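Zuveo teardown kit – first impressions after a month
Small Automation board > Reviews and trials

benchmoss
We run a small computer recycling shop in Kesberg and we've had the Zuveo kit on trial since June. I'm having so much fun with it that I had to write something up! What you get is a gripper, a wrist camera, the teach software and a set of starter routines for desktop towers. You bring your own arm. We put it on the one we already had, and the first evening was all mounting and cable routing.

The part I wanted most was drive pulls. Office towers come in by the pallet and every drive has to come out before anything else happens. You teach it off the wrist view, and there's plenty in there to confuse it – power wires, black cables, and the blue carrier right in the middle of it all.
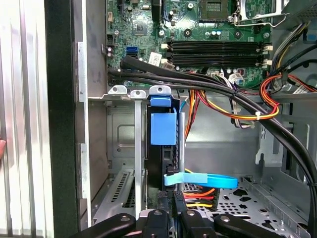
tinfoil_otter
How does it do with the cables though? We looked at the Politis system last year and it was great on a bare chassis and hopeless once a harness got in the way. I can pull a drive by hand before most arms have finished homing.

benchmoss
Sure, so can I, for the first hour :) By hand I'm quicker, no argument. Cables are the weak spot here too. It stops when it feels drag and asks for help, and I'd much rather have that than a ripped connector. The slim fingers are what sold me. They get down around the drive without my having to clear the whole bay first, and the wrist camera lets me watch the approach when I'm teaching.

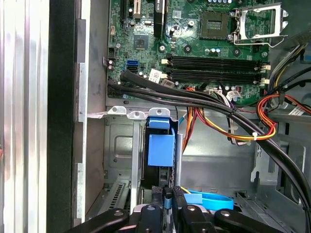

gridlock77
Not convinced by the approach at all. For the price of the kit you could build a simple fixture and a pusher for one case model and be done. A general gripper is a nice toy for a shop that sees the same tower all week.

benchmoss
We don't see the same tower all week, that's the thing! Last load from Pustasstead was 300 machines and I gave up sorting them by model. If you only ever get one, then yes, build the fixture.

quietsolder
Agree with bench on mixed loads. What about the drives with no carrier, just screwed in?

benchmoss
Screws are out of scope for now. Carriers with a latch only. I'll put my notes down properly so people can pick holes in them.

What I like
Teaching a new case takes me up to 6 tries, then it mostly behaves. The finger pads hold a 3.5-inch drive in its carrier nicely, even at a slant.

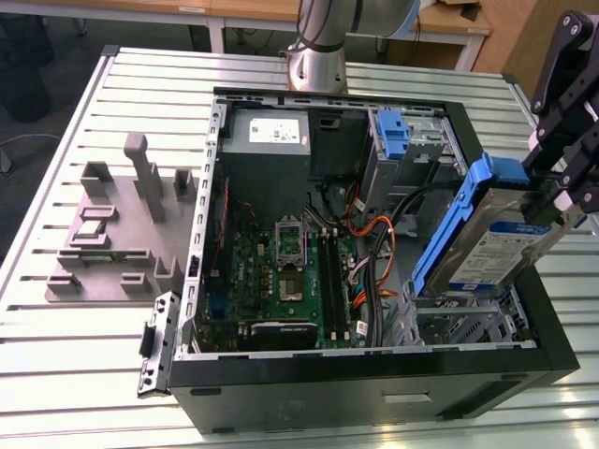
What I don't like
The software forgets your camera exposure every time it restarts. Replacement pads ship slowly. And the manual for the memory and CPU routines is two pages – come on, Zuveo.

gridlock77
Fair list. Still think you're paying for flexibility most shops won't use, but post again when you've done 1000 drives.

benchmoss
Deal. Counter says 724 this morning!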